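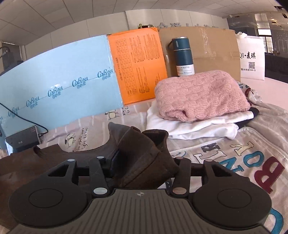
Teaching a Robot to Sort Clothing from Demonstrations Made with a Hand-Held Gripper

Project report, second-year practical course
Authors: Bohumila Ďurica and Viera Jurčo

1. Purpose of the project

The purpose of this project was to find out how well a small set of demonstrations, recorded by hand, can teach a robot arm to pick up single garments from a mixed surface and set them down in a chosen place. Clothing was selected as the subject because it has no fixed shape. A box or a bottle can be described by its outline and grasped at the same points each time, but a garment changes with every touch, and the person giving the demonstration must decide again where to close the jaws. The brown garment used in many of our recordings illustrates the difficulty. Once it is gripped, the cloth between the jaws stands up in a crumpled bundle with the seam running across the front, while the remainder spreads out to one side and passes under the tool. The position of the seam became one of the few features that both authors could agree on when marking where a grasp had been made.

The work was carried out between February and June as part of the Tichý practical course. The software for handling recordings was the Hakeck package, which the course provides to all groups.

2. Background

There are two usual ways of showing a task to a robot by human effort. In the first, the operator drives the robot arm from a distance with a controller. In the second, the operator carries a gripper with the same jaws as the robot and performs the task directly, and a camera mounted on the tool records what the jaws see. The second way was used for the main part of this project. The first was used for comparison only, on the Stirnano arm in the teaching laboratory.

The hand-held method was expected to be faster. It was also expected to produce motions that the arm could not always repeat, as a human wrist turns more freely than the joints of the machine. Both expectations were confirmed, the second more strongly than we had planned for.

3. Working area

The recordings were made on a tabletop partly covered with a printed fabric. The cover carries large letters and cartoon animals, and it was kept in place on purpose. In early trials on a plain gray sheet, the trained model found the edges of the clothing with little trouble and then failed as soon as the background changed. A busy print forced us to gather examples in which letters, drawings and folds compete for attention.

Other objects were left standing at the back of the table for the same reason. They included box panels in light blue and orange, a vacuum bottle and a shopping bag. The garments differed in color and surface: a pink knitted sweater with a raised pattern, white cloth with smooth layers, and the brown piece mentioned above. Some were left folded and others loose. The position of the items was changed between groups of recordings, and a short note on the layout was entered in the log each time.

4. Procedure

Each demonstration followed the same order. The operator held the tool above the table with the jaws open, paused, approached the garment, closed the jaws, lifted, moved to the target place, lowered, and opened the jaws. The pause at the start was added in the third week. Without it, the software often cut the first part of the approach.

The two authors took turns as operator and recorder. The recorder kept the log, called out the garment to be moved, and stopped the recording if the jaws closed on the cover as well as the garment. Such recordings were kept in a separate folder and were not used for training, although we would now handle them in a different way (see Section 7).

In all, 3278 demonstrations were recorded. After review, 2538 were accepted for training. The rest were set aside for one of the following causes: the jaws held the cover together with the garment, the garment slipped before it reached the target, the tool was turned further than the arm can turn, or the tracking of the tool was lost.

Loss of tracking was the most common cause in the first month. It occurred mainly when the operator leaned over the table and brought the tool very close to the cloth, so that one garment filled most of the camera's view. Raising the tool slightly higher before the approach reduced the problem but did not remove it.

5. Comparison with remote control

For the comparison, 700 demonstrations of the same task were recorded by remote control of the Stirnano arm. The controller was a Teltico unit with a single handle. This part of the work took longer than the whole of the hand-held recording. The operators found it hard to judge how far the jaws were above the cloth, and a large share of the attempts ended with the jaws closing on air just above a fold.

The remote recordings did have one clear advantage. Every motion in them was one that the arm could carry out, and almost none had to be rejected at review. Viera Jurčo also noted in the log that her own approach became slower and straighter as the weeks went on, and that the later recordings by remote control resemble each other far more closely than the early ones. The hand-held recordings show no such change.

6. Results

Three models were trained: one on the hand-held recordings, one on the remote recordings, and one on both together. Each was given 1000 attempts on the arm, with the garments laid out according to a list prepared before training.

The model trained on both sets performed best with all garments. The hand-held model came second and was clearly better than the remote model on loose clothing. On neatly folded pieces the difference was small. All three models did poorly when one garment rested on another of a similar color. In these cases the jaws tended to take both, or to push the upper one aside without gripping it.

Knitted cloth was easier than smooth cloth in every test. We believe that the raised surface gives the jaws more to hold and gives the camera more detail to follow - these two effects could not be separated with the equipment at hand.

7. Discussion

The rejected recordings deserve more attention than they received. A demonstration in which the jaws catch the table cover shows what a poor grasp looks like from the point of view of the tool, and a model might learn to avoid it if such cases were labeled. We did not label them at the time and the log entries are too short to do so now.

The second point concerns the turning of the wrist. A simple mark on the handle, showing the range that the arm can reach, would have saved many recordings. Bohumila Ďurica made such a mark with tape in May, and rejections for this cause fell in the weeks that followed. It should be in place from the first session.

8. Further work

A following group could extend the task from moving garments to folding them, which will require two tools used together. The lists of layouts, the log and the accepted recordings have been handed over with this report. The folder of rejected recordings is included and is sorted by cause, except for those from February, which are stored together.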